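Le sac en tissu, mode d'emploi – notes pour l'intervention, atelier Hetthorpe

Diapo 1. Bonjour, deux mots sur moi, puis on attaque tout de suite.
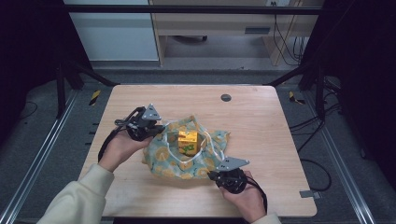 Question à la salle : qui a un sac à cordon accroché derrière une porte ? (Laisser les mains se lever.) Moi j'en ai 11, et je m'en sers tous les jours !

Diapo 2. Le goûter. Une petite brique jaune au milieu d'un sac bleu à rondelles d'agrumes, et c'est déjà gai. Dire pourquoi j'aime le tissu souple : il s'ouvre en grand, on le pose à plat sur la table, on voit le fond. La brique va au centre, debout si possible – les fruits fragiles ensuite, la serviette par-dessus.

Diapo 3. Le cordon. Faire la démo lentement, 2 fois. On écarte bien l'ouverture avant de remplir, on tire les deux brins ensemble, on ne serre pas à fond si un enfant doit rouvrir tout seul. Insister là-dessus, c'est LA question qui revient depuis l'atelier de mai !

Diapo 4. Coudre le sien. Un coupon de coton, une coulisse, un cordon blanc, une soirée. Passer le modèle Polbridge dans les rangs (penser à le récupérer). Lavage à l'envers, cordon noué, sinon il file dans la coulisse et bonjour l'épingle à nourrice.

Si le temps manque, sauter la diapo 4 et renvoyer au patron.

Commentaires (3)

mimi_coud : J'ai essayé avec un vieux drap, génial ! Par contre ma coulisse est trop étroite.

Papa400 : Et pour une gourde, on prévoit plus haut ?

lili3254 : Oui, j'ai ajouté une main de tissu et ça ferme bien.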